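Haberkorn gets his 13th, and Trarnwood gets a December to remember

Finn Haberkorn had been sitting on 12 complete games for so long that people in Trarnwood had stopped bringing it up around him, the way you stop asking a friend how the house sale is coming along. So when the left-hander walked back out for the ninth inning at Gajdoš Field with the lights on and the Flesley dugout standing along the rail, there was a good deal of shushing going on in the seats behind first base, mine included.

He needed eleven pitches. The last of them was a changeup that the Flesley catcher rolled over to second, and with that Trarnwood had a 3-0 win, the first game of the Winter League final, and a pitcher who now stands alone at the top of the club's career list with 13 complete games. The old mark of 12 had belonged to Halfdan Lund, who threw the last of his in a cardigan-weather game against Kinance and who was sitting four rows up from the plate with a blanket over his knees.

The crowd was announced at 3,217, the biggest the Winter League has drawn at that ballpark, and it felt every bit of it. They ran out of hot cider in the fourth inning and out of cups in the fifth, and the line at the upper stand was so long that one couple sent a child down in shifts to report on the score. For a league that used to be glad of 300 people and a dry infield, it was quite a sight.

Trarnwood did its scoring early and then seemed content to let Haberkorn get on with things. In the second inning the first two men walked, a bunt moved them along, and a soft single into left brought both of them home. The throw came in a little up the line, and the trailing runner slid around the tag by what looked to me like the width of a shoelace. Flesley's manager, Štefánia Mikuš, came out to talk it over with the plate umpire and was perfectly polite about it, and went back to her dugout with the score still 2-0.

The third run came in the sixth on a triple into the right field corner, where the ball got under the padding and the Flesley outfielder had to get down on his knees to dig for it, and then a fly ball deep enough to bring the runner in without a throw. That was the whole of the offense. Trarnwood had five hits all night and left only four men on base, so it wasn't exactly a parade, but with the way Haberkorn was going it didn't need to be.

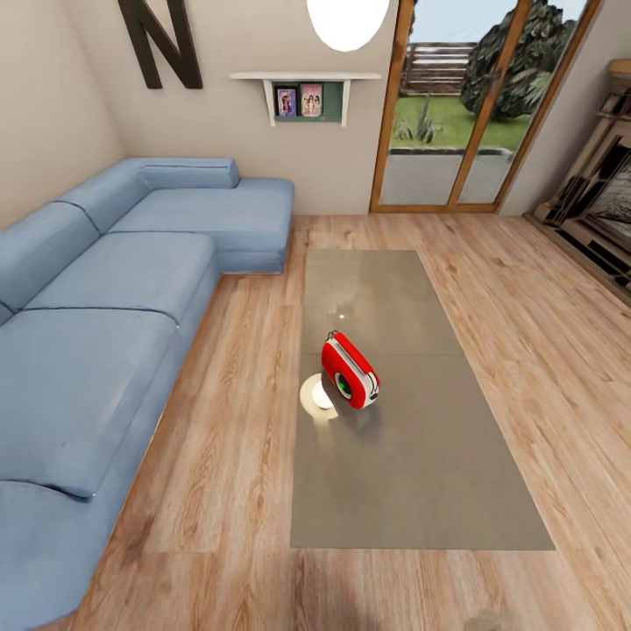

Where does the final go from here?

The series moves to Flesley for games two and three, both starting at 6 p.m., and comes back to Trarnwood for a fourth and fifth if they are needed. It is a best of five, so the winner must take three.

Flesley had its chances, and I don't want anybody who missed the game to think it was a stroll. In the third inning they had runners at the corners with one out, and Haberkorn got a pop-up to short and then a strikeout on a pitch that bounced. In the seventh a leadoff double went off the wall in left center, and the next man hit a line drive so hard that the Trarnwood third baseman seemed more surprised than anybody to find it in his glove. He had the presence of mind to throw to second, the runner was hung out to dry, and just like that there were two out and the whole third base side was on its feet, stamping on the boards.

Haberkorn finished with eight strikeouts and two walks, and allowed six hits. He is 34 now and throws a bit slower than he did when he came up from Kinance, and he'll tell you so himself before you get the chance to ask.

"I don't get it by them much anymore," he said afterward, with his arm wrapped and a paper plate of potato salad balanced on his lap. "I had the changeup tonight and I had good people behind me. That play at third, I'm going to be buying that man lunch until spring."

He said he had spotted Lund in the seats during warmups and had been trying all evening not to look over there. Lund, for his part, came down to the clubhouse door when it was over, and the two of them stood in the hallway talking for a good long while about grips and sore elbows and whether the mound at Gajdoš is a touch steeper than it used to be. (Lund says it is. Haberkorn says it's the knees.)

"I had that record a long time and I never did much with it," Lund said. "I'm glad it went to a left-hander, and I'm glad I was here and didn't have to hear it over the radio."

Anežka Vávra, who manages Trarnwood, had a reliever up and throwing in the eighth and again in the ninth, and she admitted she'd had a hard time deciding. Haberkorn's pitch count was low, but it was a cold night, and she had gone down the bench to ask him how the arm felt. He told her it felt fine. She asked him again, and he told her the same thing a little louder, and she let it be.

"If the leadoff man gets on, I'm coming to get him, record or no record," she said. "He knew that. We've got a long way to go in this series and I'd like to have him for the end of it."

Mikuš was gracious about the whole evening, and said her hitters had been out in front of the changeup from the first inning on and would be hearing plenty about it on the bus. Silvia Tóth, who has won her last four starts, will pitch for Flesley in game two, and Mikuš sounded fairly cheerful at the thought of it. Vávra hadn't settled on a starter by the time the lights went down, or if she had, she was keeping it to herself.

Flesley's park is a good deal smaller, and the club says it has set aside 1,000 seats for Trarnwood supporters, to be sold from the ticket window at Gajdoš Field beginning at 9 a.m. The line for the last batch went past the parking lot and down to the bakery, so dress for it. Parking on the Flesley side is along the river road, and the walk up to the gate is longer than it looks on the map.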